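赛马场边的一个夏天

从镇上开车到Pedthorpe马场,走老路要四十分钟。我在那边帮忙照看马,前后有一阵子了,主要是早上的活。写这篇是因为有朋友问我,一匹跑中短途的马平时到底怎么过日子,两场比赛之间都在干什么。我只说我见过的这一匹,别的马房怎么做我不清楚。

马叫Troten,五岁骟马,栗色,左后蹄有一圈白。练马师是Ingrid Mercado,马房不大,十来个马栏,常年住不满。Troten之前在别处跑过,成绩平平,转过来的时候瘦,肋骨看得见,脾气倒不坏。Ingrid让它先歇了一段,放在后面的小围场里吃草,每天牵着走两次,别的什么都不做。马主一开始有点急,打电话来问什么时候能报名,Ingrid回答说等它把料吃完再说。那时候它每顿都剩小半桶。

后来它开始吃干净了,才慢慢加慢跑。

早上的安排是这样的。四点半开灯,先看料桶,再摸腿。摸腿这件事我学了很久,四条腿从膝盖往下一点一点捋,哪里比平时热,哪里按下去马会缩,都要记在门口的本子上。Ingrid不许我们只写“正常”,要写具体的。我有一次写了“右前球节比左前略热,走动后消退”,她看完点了下头,这就算表扬了。

五点一刻第一批马上跑道。Troten通常排在第二批,晨操骑手是Jalen Calloway。他话少,下马以后只说两三句,多半是关于马的呼吸和换脚。Troten有个老毛病,进弯的时候愿意换脚,出弯却拖着不换,直道上就吃亏。Jalen花了好几个星期纠正它,方法很枯燥,就是每次出弯都在同一个位置提醒一下,换了就松缰,不换就继续等。六月初有一天早上,它自己换了,Jalen回来时说了一句“今天没用我管”。

快操一周最多两次,其余都是慢跑和走步。外行容易觉得赛马天天都在拼命跑,我刚来时也这么以为。真正放开跑的距离很短,有时就最后那一小段。Ingrid看快操不太看表,她站在跑道外侧的木栏边上,看马的耳朵和尾巴。表是Lyle Thibodeaux在掐,他是马房的领班,掐完报给她,她听见了也不一定有反应。

操练完是冲洗。天热的时候多冲一会儿,刮掉水,再冲,再刮,直到刮下来的水摸着不烫手。然后挂上走马机走二十分钟,回栏,上绷带,给水,给草。我的活到这里差不多做完一半,剩下的是清栏、刷水桶、洗东西。 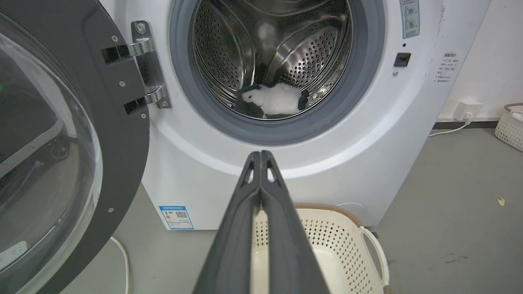

鞍垫是马房里消耗最快的东西,每匹马每天换一块,上过快操的还得另换。汗干了以后发硬,带着盐粒,下次直接用会磨背,Troten的背皮又特别薄,肩胛后面磨破过一回,停了好几天不能上鞍。所以鞍垫一定当天洗。我们把毛和泥先刷掉,抖干净,再放进专用的旧机器里。家里的洗衣机我从来不碰马的东西,那台前开门的白色机器只洗家用的,玩具也在里面洗,不锈钢内筒底下躺着的那只黑白毛绒玩具就是,白脑袋朝左,像熊猫,也像企鹅。马毛一旦进了家里的滤网,一个月都掏不干净,这个亏Lyle吃过,他太太到现在还会提起。洗鞍垫用的洗涤剂要没有香味的,漂洗次数多设一次,有残留的话皮薄的马会起疹子。绷带另外洗,搭扣要扣好,不然缠成一团,解开比洗还费时间。

说回比赛。

Troten转来以后的头一场是在Trutville,一千二百米,条件不高。它抽到外档,出闸慢了半步,一直在最外面走,进直道的时候落后很多,最后追到第四。马主觉得可惜,Ingrid倒是挺满意,因为它最后那段一直在往前够,过了终点耳朵还是竖着的。骑师Alaric Ridgeway下来说,换个内一点的档位,早一点找到遮挡,结果会不一样。

第二场隔了两周多,还是Trutville,距离加到一千四。这回抽到四档,出闸正常,Alaric让它躲在领放马后面一个身位,贴着栏走。转弯的时候前面有匹马开始往外飘,内侧让出一条缝,他就从那里钻过去了。出弯换脚换得干净,我和Jalen在围栏边上看着,他用手拍了一下栏杆,什么也没说。最后赢了一个马身多一点。

赢马的那天晚上没有庆祝。回程的拖车开得慢,到马房已经天黑,卸车、摸腿、喂料,料桶第二天早上是空的。Ingrid说,赛后第二天早上的料桶比成绩单有用。

要不要接着跑第三场,他们商量了好几天。选择有两个,一是歇三周,去Trutville跑同样的距离;二是隔十天去Căpraru,那边草地硬一些,路程长,要在拖车里站很久,但对手的水平和奖金都高一档。马主倾向后者。Lyle反对,他觉得马刚刚顺起来,没必要急。Ingrid没有马上表态,让兽医Yolanda Ostrowski过来看了一遍,直线走、转小圈、屈曲试验都做了,又抽了血。血检结果回来没问题,体重比上一场赛前还多了一点。她这才报了名。

体重这件事可以多讲两句。赛马的体重波动比我原来想的大,跑一场下来掉好几公斤很平常,关键看几天能回来。Troten刚转来的时候,要一个多星期才回得来,现在四五天就够了。我们每天下午同一个时间称,称之前不给水,免得数字乱跳。本子上那一页画成了一条线,前面一截起起伏伏,后面慢慢平了。

长途运输也有讲究。出发前一天减精料,多给草,路上每隔一段停下来给水,有的马在外面不肯喝陌生的水,所以我们自己带了几桶。Troten不挑,给什么喝什么,它的问题是在车里爱用后腿撑着,到了地方臀部的肌肉发紧。Yolanda教了我一套按的手法,从荐骨往两边推,力气要慢慢加,推到它下唇耷拉下来就可以停了。

去Căpraru之前的那次快操,Ingrid改了做法。平时是单独放,这回让它跟在一匹三岁母马后面,最后一段再移到外侧并排,不许超过去。Jalen骑得很省,手一直没动。回来他说马还有,就两个字。Lyle报了时间,比平时慢。马主那天也在,听了有点不放心,Ingrid跟他解释说,马已经够快了,这次要的是让它记得在别的马后面也能喘匀气。

比赛那天下午有风。排位抽了九档,不好不坏。我负责牵马走沙圈,Troten那天比平时兴奋,脖子上出了一点汗,走到第二圈才安静下来。沙圈里人多,有小孩隔着栏杆喊它的名字,它耳朵转过去听了一下。Alaric上马以后,它往旁边横了两步,然后就老实了。

出闸很好,几乎是头一个出来的,Alaric没有抢,让两匹马过去。中段的速度偏快,我从看台下面看不清楚,只能听广播。进直道时它排在第五,外面没有遮挡,风是迎面的。它还是往前够了,最后一百米越过两匹,得了第三,离头马不到两个马身。

马主很高兴,说值得跑这一趟。Lyle看了回放,认为早一点移出来能拿第二,Alaric自己也这么说。Ingrid只看了一遍回放,就去看马喘气了。她站在旁边数它的呼吸,数完问我水桶在哪里。
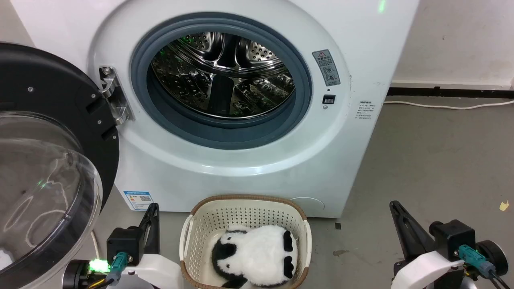
赛后的几天

从Căpraru回来已经是后半夜,卸车的时候Troten走得有点僵,我以为出了毛病,心里发慌。Lyle拿手电照着让它走了几步,说是站久了,先别急着下结论。早上四点半再看,走了半圈就松开了。腿上没有热,料剩了一把,到中午也吃掉了。

头两天只牵走,早晚各一次,每次半小时。第三天放到后面的小围场,它先闻了一圈,然后躺下打滚,左边一回,右边一回,起来抖一抖,满身是土。刷它花的时间比平时多一倍。

体重到第六天才回来,比上一场慢了一两天。Ingrid看了本子,把下一场往后推了,原本打算报的那场直接划掉。马主没有反对,他这回连电话都没多打一个。我猜第三名让他心里踏实了。

Yolanda又来过一次,主要看背。长途加上连着跑,背最长肌两边都有点敏感,右边多一些。她没有开药,建议换一块厚一点的衬垫,慢跑的时候骑手坐轻一点,另外每天做几次胡萝卜拉伸,就是拿胡萝卜引着马把头弯到肋部、弯到两前腿中间,停几秒再给。Troten学得很快,第二天我一进栏它就自己把头弯过去了,哪怕我手里什么都没有。

关于要不要换距离

这阵子马房里聊得最多的是要不要给它试一千六。Alaric赞成,他说在Căpraru过了终点以后,马自己又跑出去很远才收住。Jalen不太确定,他天天骑,觉得这匹马的劲是一股一股来的,一千四刚好用完。Lyle的看法是先看血统,它父亲那边的后代在一英里上赢过不少,母亲那边全是短途。

我没有什么资格发表意见,只能说它在早上的样子。慢跑的时候它越跑越放松,头越来越低,跑完以后呼吸恢复得也快。这能不能说明它跑得了更长,我不知道。以前马房里有一匹,早上看着像能跑两千,一上赛场过了一千二就没了。

Ingrid的意思是,下一场还跑一千四,回Trutville,找一场对手弱一点的,让Alaric在后面多待一会儿,看它最后一段还剩多少。如果剩得多,再下一场就加。她把这个写在白板上,后面画了个问号。

几件杂事

有人问我马房招不招人。招,但是早上四点半要到,冬天也是。经验没有不要紧,怕马不行。来之前最好先来看一个早上,站着看就可以,穿旧鞋。

上次提到的那种蹄油我们不用了,天干的时候抹上去看着亮,钉蹄师傅说对蹄壁没什么帮助。现在是把水槽边上的地弄湿,让马喝水时前蹄站在湿泥里,便宜,也省事。

小围场的围栏换了两根横木,是Troten隔壁那匹啃坏的。新木头刷了防啃的东西,它闻一闻就走开了,改去啃门。

Troten现在每天早上照旧排在第二批。昨天慢跑两圈,出弯换脚都对,下来时左前的蹄铁有点松,钉蹄师傅下午过来重新钉了。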